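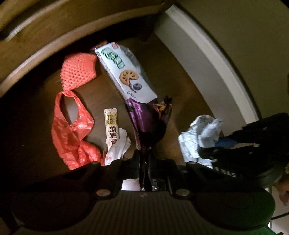 Why do snacks end up in drawers at all? Mostly for want of a better place, and a drawer closes.

4.2 Drawers and bins

The Grallham diaries list 1165 snack items over 70 households. Of these, 600 were first put away in a drawer, usually one meant for something else. Cookies in a carton kept their shape there. Foil wrappers did not, and were logged as "food" long after the food had gone – a habit the Ofori coding sheet had no box for, so we added one.

Bins were easier to code. Twenty of the households kept theirs against a wall, and fruit nets went in on top of whatever was there, taking up more room than the fruit ever had. 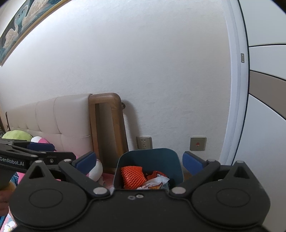
Figure 3. Teal bin with an orange fruit net and crumpled wrappers.

Related items
Skudance: Shelf Life of the Junk Drawer
Cokside Notes on Household Waste

Shares 20 | Comments 0
Back to top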